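3.2 Handheld units

The two handheld grippers were assembled in the shared workshop at Trusden over 22 evenings. Each carries a cube with printed square markers, from which its pose is recovered.
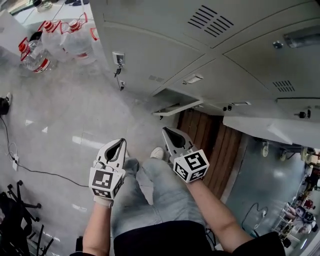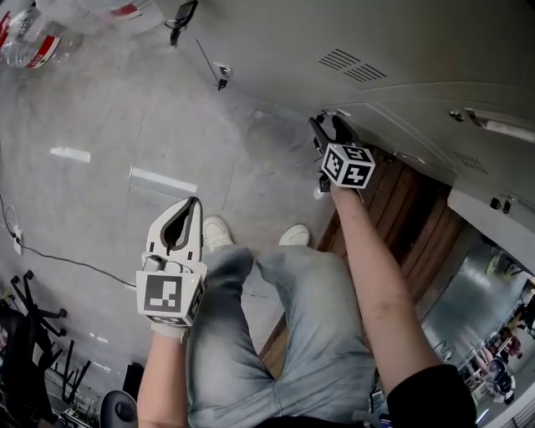
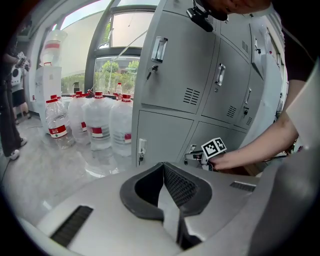
Figure 4. Handheld grippers with marker cubes, in use near the lockers.

Marker size was fixed early and left alone. Pose dropout was the main fault in the first build — 408 of 3156 samples had no valid marker. Fortin reprinted the cube faces on matte stock and repeated the test in November with the same calibration file. The remaining gaps were filled by linear interpolation.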